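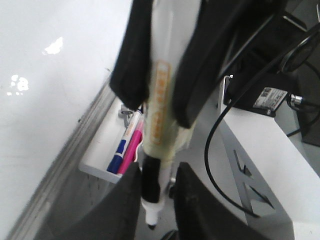
A marker in the grip, with a blue-capped one and a pink one waiting in the tray.

Home About Recipes The Long Way Round Archive Contact

Search this blog Go

Filed under: Machines & Housekeeping

I have been promising my sister a post on whether she can stop folding towels yet, and I keep putting it off because the answer gets longer every time I sit down to it. So get yourself some coffee. The short version, Sis, is no, keep folding, but I've changed my mind about a few things and I'd like to go through them properly.

For anybody new, I spent eleven years on the packing floor at Drostholm before I started writing here, so I come at this from the side of the person whose job the machine was always going to do by next summer. We had a big carton machine back then that was wonderful at cartons (one size, one direction, tape side up) and helpless if a flap was bent. I used to walk over and press the flap down with my thumb. That was a good part of my afternoon, most days! I can still hear the little beep it made when it wanted me.

That's the trouble with chores, whether they're at home or at work. The part we'd put on a list is "put the markers away" or "wipe the board," and the part that takes the skill is all the small business in between. Think about picking up a whiteboard marker. You grab it any old way, you roll it around in your fingers until the tip is where you want it, and you pull the cap off with your other hand while you're talking to somebody about lunch. A gripper with two fingers has to hold it and also keep track of which way it's pointing, and rolling it over means setting it down or passing it across to another gripper. My grandson can do it at three, though I'll grant you he then draws on the wall.

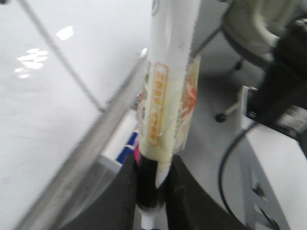 by Yaa Amegashie | October 18, 2019 | 8 comments

Look at how slim that white barrel is between those big dark pads, and how slick it must be where the label stops. Soft pads are the right idea, I think. The old clamps we had at work would have cracked a marker or shot it across the room like a watermelon seed, and the newer padded kind gives a little, the way the heel of your hand does. Rasha Saliba and I have been arguing about this by email since July. She runs a small repair shop on the Stirneck road and she is a good deal more hopeful than I am. Her feeling is that once a machine can handle a marker at a whiteboard it can handle a wooden spoon, a toothbrush, a screwdriver, anything long and thin, and that's half of what's lying around in anybody's kitchen.

I told her to come over and look in my drawer. I emptied it out one rainy morning to prove my point and got to 224 things, including a melon baller I don't remember buying. It took me 20 minutes to put it all back, and I wasn't hurrying. I'd love to watch a robot try it. I would bring snacks.

Where she has me is on the dull, repeated jobs. Putting the same pens back in the same tray at the end of each day, that I can believe in, and pretty soon. A tray doesn't move. A bolt holds it on, the board stays where it was hung, and the pens are all pretty much the same size. Towels are a whole other animal, and fitted sheets I won't even discuss.

So that's where I am this fall. On the shop floor, yes to anything that arrives the same way each time, with a person close by for the bent flaps. At home, I'd take one that could clear the table and not mind a fork being upside down. My sister says she'd settle for the socks.

Rasha is sending me her list of ten household jobs in the order she thinks they'll go, and I'll put it up next time with my own list beside it. If you want to send me yours, leave it in the comments and tell me which one you'd hand over first.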